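Motcombe Town FC Supporters Board > Match Talk > The penalty. Let's have it out.

northbank_ned
03/09/2018
OK I've slept on it and I'm still mad. We were the better team for most of that game, Jansen had their left back spinning in circles, and then the ref gives them a penalty for a ball that hit Kaufmann on the shoulder. The SHOULDER. I was level with it in the corner stand and I'd swear to that in front of a judge. 1-1 against Navetti at home and we should have been clear by halftime. Anybody want to tell me that was a penalty? Go ahead.

tallboy_pete
I'll tell you. It was a penalty. His arm was up. I don't like it any more than you do, but if that's at the other end we're all screaming for it, you included.

northbank_ned
His arm was up because he was being pulled down by their number 9! Where's the free kick for that?

marigold77
Kind of with Pete on this one, sorry Ned. I was behind the goal and the sound it made was not a shoulder sound, lol. What bothered me more was the booking afterward. Andri Kaufmann asked the guy a question, as captain, and got a yellow for it. Meanwhile their keeper took a year and a half over every goal kick and never got a word.

oldgate_dave
The keeper thing drove me nuts. My nephew was timing him on his phone and got one at 30 seconds. On a goal kick! With nobody near him!

By the way, the attendance was 1769, which is our best for a league game since I moved back here, and 478 of those were Navetti fans, who to be fair to them never stopped singing.

kettle_and_crumbs
Can we talk about us for a minute and leave the ref alone? We had a dozen good looks in the first half and scored one. That's the same story as the Bjarnason game. You can't leave it at 1-0 and then act shocked when something dumb happens late on. Take the second one and the penalty doesn't matter.

northbank_ned
So the ref gets to be bad as long as we're wasteful? I don't buy that. Both things can be true.

kettle_and_crumbs
Sure, both can be true. Only one of them can be fixed at training.

tallboy_pete
Kettle has it right. And I'd add the subs. Why does Femke come off with 15 minutes left? She was the only one out there they were scared of. As soon as she sat down their whole back line moved up 10 yards and we couldn't get out. The penalty came from the third corner in a row. That's not the ref's doing.

marigold77
She was holding her hamstring, Pete. I saw her talking to the physio before the board went up. I'd rather lose her for the end of one game than until December.

tallboy_pete
Hm. Didn't see that from my side. OK, fair enough, I take back half of it. Still didn't like who came on.

oldgate_dave
Nobody ever likes who comes on, Pete, it's a tradition.

sparrow_lane
First post in a while, I mostly read. I had a whole paragraph about the offside in the first half but I think everybody's already worn out, so I'll just say the linesman on the far side had a worse day than the ref did. That through ball to Jansen was fine by a mile. She's through on goal if the flag stays down, and I think she scores, and we're all in a better mood.

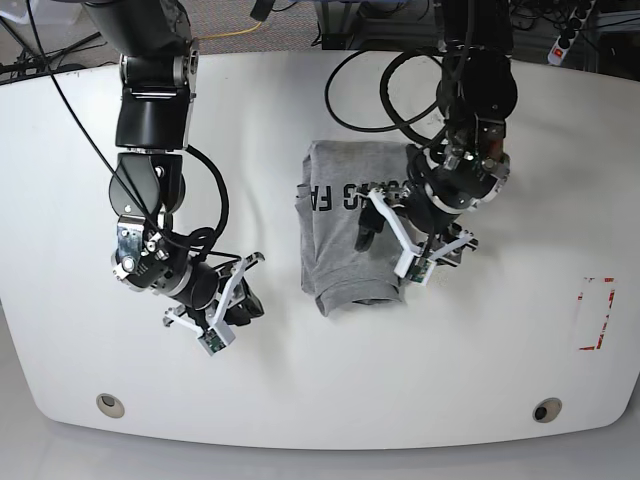

The thing I really wanted to say is that this team needs to calm down after something goes against it. Five minutes after the penalty we were still arguing, still hoofing it, still giving away silly throw-ins, and Navetti could easily have won it. I want to see us put the ball on the ground and do the boring stuff properly, with the patience of those two robot arms and their folded gray T-shirt. Kaufmann is great at that when his head's right, and on Sunday mornings with the youth team he coaches exactly that, so he knows.

northbank_ned
Good post, Sparrow. You should write more. I'd forgotten the offside and now I'm mad about that too, so thanks a lot.

kettle_and_crumbs
Agree on the last part especially. We looked rattled. I thought we might lose it at the end, when their sub hit the side netting.

marigold77
I had my hands over my eyes for that one. Anybody going to the away game in the Kava Cup? We've got two seats in the car and we're leaving early so we can eat first.

oldgate_dave
I'll take one if you don't mind my scarf smelling of onions. Sending you a message.

tallboy_pete
Put me down for the other. Ned can walk.

northbank_ned
It hit his shoulder.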